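Section 2: Setting Up Your Trevitz Countertop Oven

Read this section before plugging anything in. If you have already plugged it in, start at step 4 and read the first three later with mild regret.

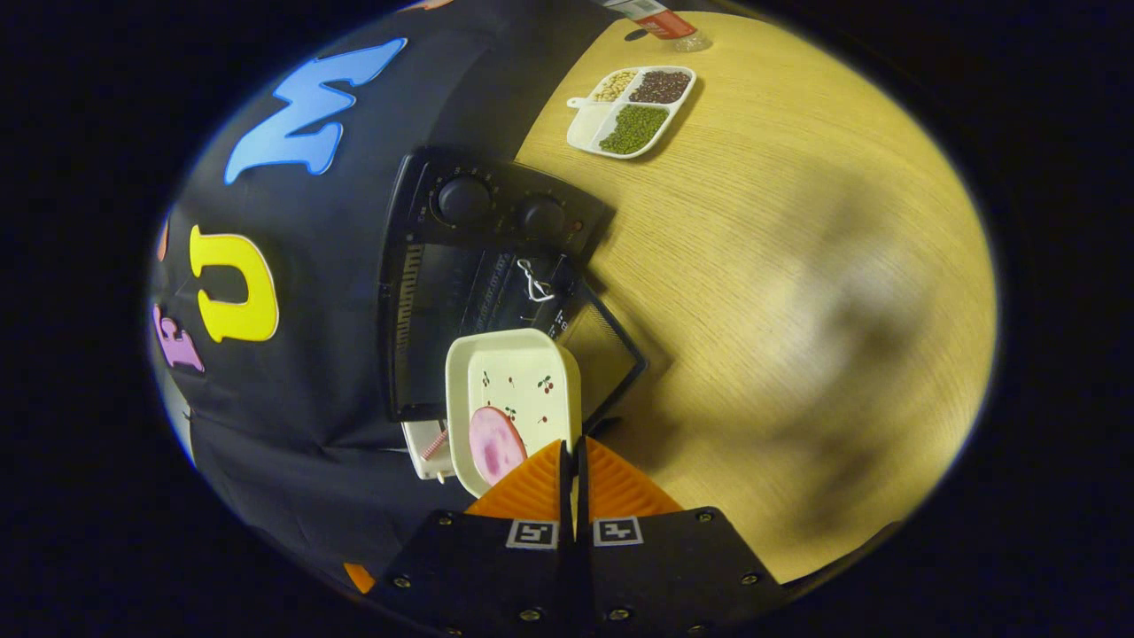 Rectangular ceramic dish with rounded corners and a raised rim.

Choosing a spot

1. Pick a counter that is level, dry and able to hold the oven plus whatever you plan to roast in it. A microwave cart with one bad wheel is not a counter.

2. Leave a hand's width of open air on both sides and behind the oven. Leave twice that on top. The top gets hot, and it is also the exact height at which people like to put down the mail.

3. Check that the door opens all the way without hitting the faucet, the toaster or the person doing dishes.

CAUTION: Do not store bread, mail, dish towels or the manual on top of the oven. The manual you are reading is the second edition. Several copies of the first edition met their end this way.

Power

4. Plug the cord straight into a grounded wall outlet. The oven draws 1,769 watts at full heat and wants the outlet to itself. Extension cords and power strips are not allowed, including the nice one you bought for the computer.

5. The display will show four dashes and beep. To set the clock, hold TIME until the dashes blink, turn the dial to the hour, press TIME, turn to the minutes, and press TIME again. If you wait too long between presses, the oven gives up and you start over.

Note: The oven works fine with the clock unset. It will blink at you, though, for as long as you own it.

First burn-in

6. Take out the rack, the crumb tray and every piece of foam. There is a foam block behind the rear baffle. Look again.

7. Wash the rack and tray in warm soapy water, dry them and put them back. The crumb tray goes in with the lip facing you.

8. Open a window. Run the oven empty on BAKE at the highest setting for 30 minutes. You will notice a smell somewhere between hot dust and a new car. It fades during the burn-in and may return briefly the next time you cook.

9. Let it cool with the door open. Keep children and cats away from it; cats in particular have strong feelings about warm boxes.

CAUTION: If you see steady smoke or smell burning plastic, turn the oven off at the dial and unplug it. Then reread step 6.

Dishes and pans

10. Measure a dish before you fill it with lasagna. It should sit flat on the rack and clear the walls by a finger's width all around. Handles count.

11. Use only cookware marked oven safe by whoever made it. If the mark has worn off the bottom, use something else.

12. Do not move ceramic or glass from the freezer to a hot oven, or from a hot oven to a wet sink. It may survive the first time, which is how people get the idea that it always will.

Note: Dark metal pans brown faster than pale dishes. Check them early and keep checking.

If the display shows a code

E1: The door is not closed. Close it.

E2: The door is still not closed. Look for a bit of foam in the hinge.

223: This is not an error code. You have started the timer by leaning on the dial. Press STOP.

Any other code: Unplug the oven, wait a minute and plug it back in. If the code returns, write it down before calling the service desk and have the serial number ready. The label is on the back panel, so find it before you push the oven into place.

Go on to Section 3 for rack positions and toast settings.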